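Part 3: Swapping the processor in your Drirus tower

I've done this on more of these old office machines than I'd like to admit, so I'll keep it simple. You'll want a clear table, a small screwdriver and half an hour or so.

1. Shut down, pull the power cord and hold the power button for a few seconds.

2. Lay the case on its side and take off the panel. Two screws, and they love to roll under the fridge!

3. Take off the cooler. Run the computer for a few minutes beforehand if the old paste is stubborn, then go back to step 1. Twist gently — never yank.

4. Wipe the metal top of the chip with a lint-free cloth and a little alcohol. Hold it by the sides and keep off the underside.
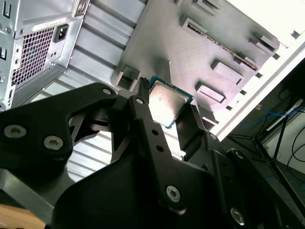
Kandpal wrote in to say that coffee filters work just as well as the fancy cloths, and that one box has lasted through more than 70 cleanings. I tried it and I'm sold.

5. Check your board's version before you buy a chip. The Drirus 300 and the 700 look like twins from the outside, but they don't take the same parts (ask me how I know).

6. Open the lever, lift the plate and find the small corner mark on the chip. Match it to the mark on the socket.
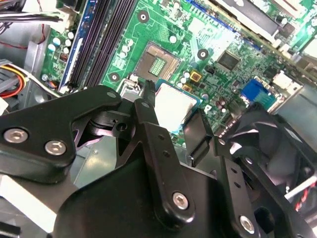
Fig. 7. Processor and open socket.

CAUTION: Let the chip drop in under its own weight. If it won't sit flat, lift it straight up and look again. Please don't press on it!

7. Close the plate, lower the lever, and put a pea-sized dot of paste in the middle. I use Zarnoria paste, but any decent one will do.

Note: Keep the old chip. Mine go in a little plastic box with the model written on the lid. 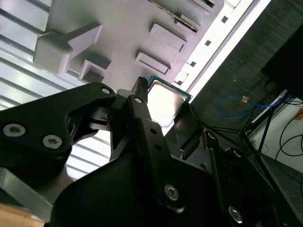

Fig. 8. Handle the processor by its edges.

8. Refit the cooler, tightening the screws a bit at a time in a cross pattern, and plug its fan back in. If you get error 101 at startup, check that fan plug first.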